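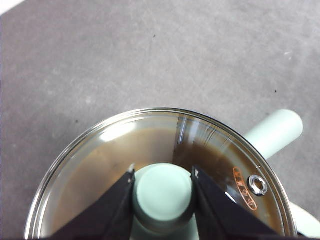
**Kitchen-bench gripper testing** is the trying out of robot hands on ordinary cookware and other household bits and pieces. I started this page for the Drindale wiki in April, so forgive me if it leans towards what I've done myself (mostly lifting lids, and dropping a fair few of them). Please add to it if you work with different kit!

## Background

Most gripper makers quote a holding force and an opening width, and both are useful up to a point. They don't tell you much about a knob on a glass lid, though, where the fingers have to come down on either side without tapping the glass and then pull up straight. At Drindale we wanted to know how a pair of plain tapered fingers compared with the padded ones from Hofstetter, so we set both to work on the same bench with the same objects and kept score.

## Objects used

Anyone can make up their own set, but it helps if the shapes disagree with one another. A ribbed pumpkin is a lovely awkward thing, all shiny curves, with a short stem that tempts you into pinching it. I prefer closing on the shoulders, myself. The stem is a smaller target and I've seen grippers swing the whole pumpkin about by it like a handbag.

A breakfast maker with a little saucepan on top gives you a knob and a long handle in one go, plus metal control knobs to steer clear of.
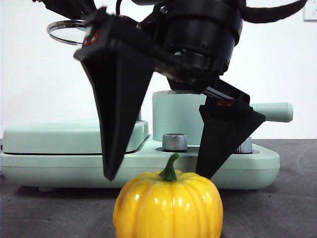
## Method

The Curnurcombe method is the one I'd point a beginner to. Each finger set gets 9 tries per object, and the arm goes back to its start pose between tries. A try counts if the object comes up and stays up for 4 seconds. Slips and knocks go in separate columns, because a gripper that slips a lot and one that bumps everything on the way down need quite different fixes.

We did 900 tries altogether, which took far longer than I'd promised everyone, and I'd still like to do more with the saucepan handle.

## Cameras

I'd use 2 views if you can manage it. The wrist camera is brilliant for the last bit of the approach, where you want to see the gap between each finger and the knob. It's no good for height, and glare on a glass lid can make a mess of things. A fixed camera by the bench sorts out the height but loses sight of whatever the fingers are covering.

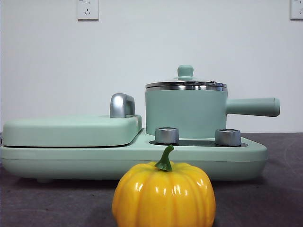
*Pumpkin in front of the breakfast maker, saucepan lid on.*

## Results and disagreements

Our padded fingers did better on the pumpkin and worse on the lid knob, where the extra thickness ate into the clearance. The Prirkdale group found the opposite for knobs, but they used a slower controller with a gentler close, so I wouldn't set the two tables side by side just yet. Their notes on finger wear are well worth reading all the same.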